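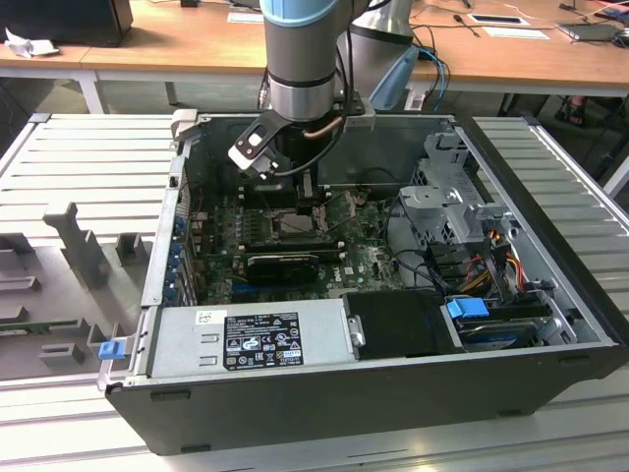 Reports > Inga Building > Spring progress report

Last updated: May

To our friends at the Dosach Fund,

Thank you, first of all, for your patience with the delay in getting this to you. I wanted to wait until the new front door was hung so I could tell you about it, and it finally was, a little after 4 p.m. with half of Matby standing on the sidewalk offering advice!

For those who haven't walked by lately, the sidewalk shed is down on the east side and still up on the corner, where Uvano's crew is repointing the brick below the cornice. They have finished 70 percent of the facade work covered by your grant. The remaining stretch is the slow part, as the old mortar there was patched many times over the years with whatever was handy, and it has to come out by hand. I would love to promise you a finish date, but I'd sooner give you one at the next report, when the corner is open and we can see what we have.

Inside, the ground floor has been divided into two storefronts, as shown in the plans you approved last fall. The smaller one has its plumbing roughed in and passed inspection on the second visit (the first time, a vent was in the wrong place, and Uvano moved it at no charge). The larger one is waiting on the electrical panel. We have kept the pressed tin ceiling in both, apart from a section near the stairs that had rusted through.

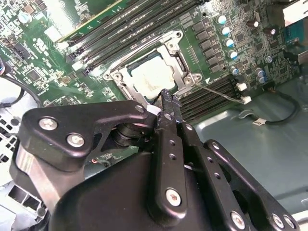
Black gripper above a green computer motherboard.

On the money side, we have spent 60 percent of the grant, and the invoices are attached in the usual folder. The storefront glass came in under the estimate and the stair repairs came in over, so the two nearly cancel out. We'd like your permission to move what's left in the glass line over to the stairs. The form is in the folder too, with the line numbers filled in.

The upstairs tenants have been good sports through all of it. The water was off two mornings longer than we had posted, and I heard about that, quite rightly, from several of them. We now put notices on every landing as well as in the lobby.

Next up are the corner brickwork, the electrical panel, and the lighting over the entrance, which the neighborhood has been asking for as long as I've lived here. You are very welcome to come see it. Bring shoes you don't mind getting dusty.

With warm thanks,
So-yul Han
Project coordinator, Inga Building

Comments

corner_apt: The door looks great. Any word on who is renting the bigger storefront? Please not another bank.

M.: Glad they saved the tin ceiling. My aunt bought her school shoes under it.

third floor rear: Thanks for the landing notices. Could they go up the night before?

So-yul Han: Yes, will do! And no lease signed yet on the storefront.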